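Packing a Toiletry Box: Questions We Keep Getting

Answers by Maribel Castaño for the Salazar guest house, Clastasthorpe. Last gone over in July.

Do I need a special organizer?

I doubt it. I've been sent catalogs full of inserts and dividers, and most of them take up the room they claim to save. An open cardboard box will hold what one person needs by the sink for a short stay. The Jekura tray that everyone recommends has fixed slots, and my toothpaste didn't fit any of them.

Should I lay everything out first?

Yes, though I resisted this one for years. Put the small things side by side next to the box: razor, toothbrush, toothpaste, lotion. You'll spot the duplicates, and you'll spot what's missing.

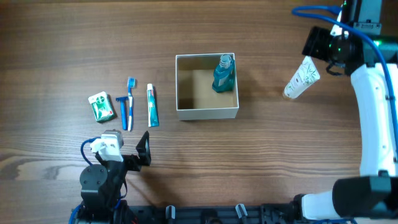
What goes in first?

The tallest bottle, usually the mouthwash, standing up in a corner. Two sides of the box then hold it for you. Anyone who tells you to lay a mouthwash bottle flat has more faith in caps than I do.

Is it worth buying travel sizes?

Sometimes. Look at the price per ounce before you get excited. A 100 ml bottle can cost nearly as much as one several times the size, and if the box is only going from the car to the bathroom, I can't see the point. Flying is another matter, so check your airline's rules.

Can the toothbrush go in loose?

People argue about this. Hortensia Bermúdez, who taught me to set up the guest rooms, insists on a cover. I've seen covers that stayed damp inside for days, and I'm not convinced. Let the brush dry, then lean it against a side with the head up and away from the razor.
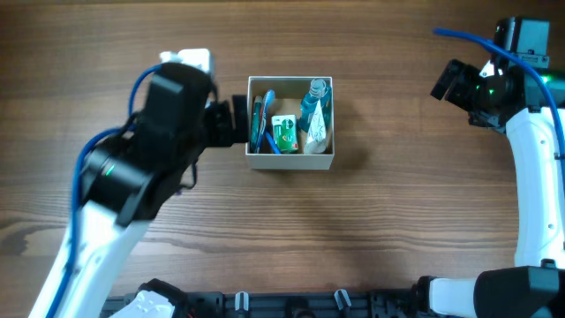
Does it have to look neat?

No. Things will lean. If you can lift each item out without moving three others, it's packed well enough. I'm suspicious of any method that needs folding instructions.

Do I need to line the box?

A paper towel on the bottom is plenty. Stitis sells a liner that's supposed to survive 200 uses. I gave up on mine after 2, when lotion got under it and stayed there.

How long will the cardboard last?

Until it gets soaked. Keep it off the edge of the tub and it should do for several trips. When the bottom goes soft, flatten it, recycle it and find another one.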